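Ticket: arm at returns table stops mid-sort
Site: Clirkholm print returns
Opened: 8th October
Status: open, waiting on Tramum

What happens

Hi again, me from the sorting table! The arm stops with a "path check" message, usually once it's been going for some 60 items, and then I have to walk over from the packing side and clear it. I used to sort all 169 titles by hand, so I know this table pretty well, and now half my shift is babysitting — not complaining, my wrists are a lot happier. The cable has a lot of slack at the moment and goes right over the mechanisms sourcebook. 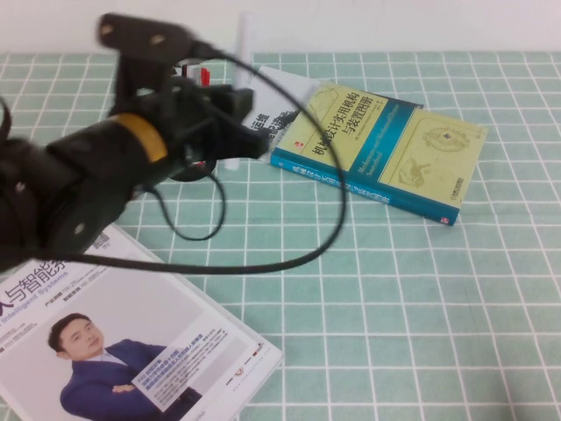
What I tried

Restarted the controller (no change). Dropped the speed to 600 on the Zilton panel, which got us a longer run, but then it stopped again with the same message. Swapped to the Carretero profile the night crew likes and got 3 stops before lunch. I also had a go at low positions, with the gripper down close to the white paper.
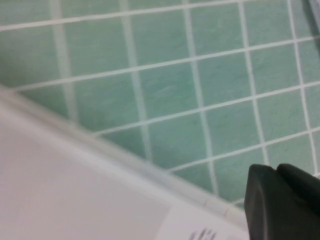 Same message there too, so I put the old profile back and left it alone. Could someone from Tramum call before the late shift? They haven't had the reset training yet, and if it stops on them they'll be sorting by hand all night — I'd like to leave them a proper note.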